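Workshop notebook: the Vetel cooperative talks, notes after the second meeting
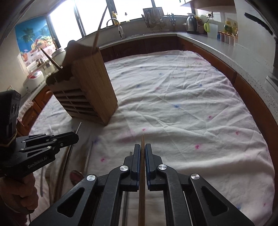 Last changed: February 15, 2026, by Nele Kramer

I write this down while I still remember who said what. Ostap asked for my notes because he could not be there, and Dirk wants them for the chapter on farm protests. Please correct me in the margin if your notes say something else, but do not delete my lines.

The subject is still the milk price and the water fee. The dairy farmers of Vetel stopped their deliveries to the plant at Trorton and they keep their tractors along the road to the district office. The list on the office door has 157 farms on it. Dirk copied it by hand, and we should compare his copy with the membership list of the cooperative, which Hanna has. I expect differences. In the last round some people signed for their parents and also for themselves.

Meeting two was shorter than the first. The district came with 13 pages of proposals and gave them out at the table, so the farmers' side had to read during the discussion. Ans Maes, who speaks for the farmers, asked for a break to read them. The district agreed after some minutes of going back and forth. I noted this because in our first coding we had no category for "procedure used as pressure". Hanna thinks it is only bad preparation. We left it open.

What the district offers now:

The water fee stays, but the increase is moved to the next budget year. Small farms can pay in two parts. The milk price is left to the plant, and the district says it has no power over it. There will be a contact person for complaints, name not given.

What the farmers ask:

The fee goes back to the old level until there is an agreement. The district sits at the same table as the plant. Nobody is fined for the tractors.

On the last point there was almost movement. The district's lawyer said that fines "were not foreseen at this moment". Ans asked him to put it in writing and he answered that he would take the question with him. I have the sentence word by word, it is on my page with the green corner. For me this is the most useful moment of the meeting, because both sides then stopped talking about fines and did not come back to it. Dirk reads it differently. He says the farmers let it go because they already have a promise from somebody else. He has no source for this, so it stays out of the chapter for now.

Coding. I tried the scheme from the Tovar study on the first half of my notes. It works for demands and offers, but it works badly for silence. When a person does not answer, the scheme wants me to choose between refusal and delay, and in my notes I often cannot say which one it was. My suggestion is a third code, "no answer", and we decide later if it must be divided. Hanna agrees. Ostap, please look at lines where I put a question mark and write your own code next to it before you read mine.

Two mistakes of mine to repair:

In the notes of the first meeting I wrote that the plant had sent a representative. He was from Wivulico, the transport company, and he came on his own account. This changes the table of participants, and the drawing of who sat where.

I also used "union" and "cooperative" as if they were the same. They are not. The cooperative owns a share in the plant, so some of its board members sit in a way on both sides. The union has no share. Ans is from the union. I corrected the text until the end of the interview part, the rest is still wrong.

Interviews. Ans is willing to speak with us again, but not by phone. The district press office answered with the same letter as last time. I would like to hear one farmer who continued to deliver, there must be a few, and until now we only have people from the road. Hanna knows a family near Trorton but they are careful and we should not push them. If they say yes, we do it without recording and without name.

The next meeting is planned for March, the date is not fixed. The district wants to hold it in their building, the farmers want the school hall as before. Dirk goes in any case, I go if the teaching plan allows it.

Still to do: the clean copy of the seating drawing (me), comparison of the lists (Hanna and Dirk), second coding of the question marks (Ostap). The 13 pages are in the gray folder on the shelf by the door. Please put them back in the same order, page four has no number on it.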